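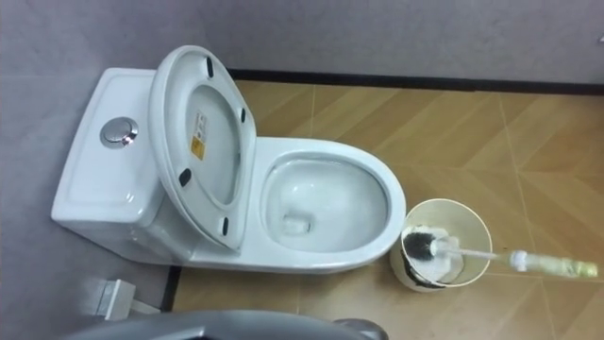

图4-1 卫生间演示工位：坐便器及马桶刷

第四章 开放日演示：坐便器刷洗工位的布置与操作

4.1 适用范围

本章适用于沃恩斯特德（Wornstead）展示中心在开放日及团体参观期间进行的坐便器刷洗演示。演示采用 Plivard 双臂人形机器人，任务程序由 Azimi 任务编辑器下发。日常维护、标定及运输，请参阅第二章和第七章。

操作人员须完成本手册第一章规定的培训，并取得现场负责人的书面许可后，方可独立主持演示。

4.2 演示前的准备

1. 确认坐便器盖处于掀起状态，并稳定靠于水箱一侧。盖体自行下落时，不得开始演示。

2. 将马桶刷插入刷座，刷座置于坐便器前端一侧的地面，刷柄朝外。刷柄所指方向应留有手臂进入的空间。

3. 检查地面。砖面有积水时，须擦干后再令机器人进入工位。

4. 确认坐便器内无清洁剂残留。演示一律使用清水，不得投放漂白类或酸性制剂。

5. 在参观区一侧设置隔离带。隔离带与机器人最大臂展边缘之间的净距不得小于50厘米。

6. 启动机器人，等待自检结束。自检未通过的，记录故障代码710及其后缀，并按第七章处理。

注意：卫生间工位空间有限，参观者不得进入隔离带以内。同一场次的参观人数以18人为限，超出部分应安排至下一场次。

4.3 演示步骤

1. 主持人向参观者说明演示内容及安全要求，时间控制在两分钟以内。

2. 在任务编辑器中选择“坐便器刷洗”，核对工位名称后按“载入”。

3. 按“开始”。机器人移至坐便器旁，双足站定后方可伸出手臂。

4. 机器人以夹爪握持刷柄，将刷头送入坐便器内。
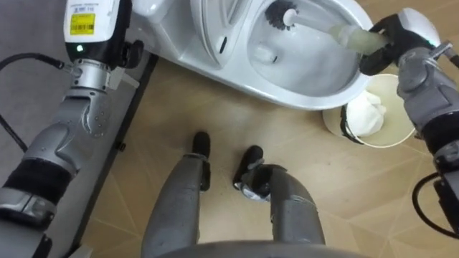 5. 刷洗过程中，操作人员应始终位于急停按钮可及之处，并观察夹爪与刷柄之间有无滑移。如有滑移，按“暂停”，由机器人自行重新握持；连续两次失败的，终止本场演示。

6. 刷洗完成后，机器人应在坐便器上方短暂停留，待刷头滴水减少，再将马桶刷放回刷座。

7. 手臂收回至待机姿态后，主持人方可宣布演示结束并回答提问。

小心：任务运行期间，严禁以手扶持刷柄、坐便器盖或机器人手臂。线缆有牵拉或缠绕迹象的，应立即按下急停按钮，待手臂完全静止后再行处理。

4.4 参观者提问的答复口径

参观者询问设备性能时，主持人应以当日实际演示内容为限作答，对尚未开放的功能不作承诺。询问采购、租赁事宜的，请其与 Somlow 项目办公室联系。

参观者要求拍照的，可在隔离带外进行，不得使用闪光灯。要求亲自操作的，应予婉拒，并可引导至展厅入口处的模拟终端。

4.5 场次之间的复位

1. 令机器人退出工位，并切换至“保持”状态。

2. 冲水一次，检查坐便器内外有无脱落的刷毛。

3. 用干布擦拭夹爪内侧及腕部外壳。擦拭时不得向关节缝隙处喷洒液体。

4. 检查刷柄表面，发现裂纹或松动的，更换马桶刷。新刷首次使用前，须在任务编辑器中重新执行一次握持校验。

5. 垃圾桶如需清理，应在机器人处于“保持”状态时进行，清理后放回原位。

6. 填写场次记录表，注明开始时间、结束时间、暂停次数及处理情况。

说明：单场演示连同复位共需26分钟。排定场次时应据此预留间隔，不得以省略复位步骤的方式压缩时间。

4.6 演示终止后的处置

因急停而终止的演示，当场不再恢复。主持人应请参观者有序退至走廊，由操作人员保留任务日志，并在当日交现场负责人审阅。经审阅确认无安全隐患后，该工位方可重新开放。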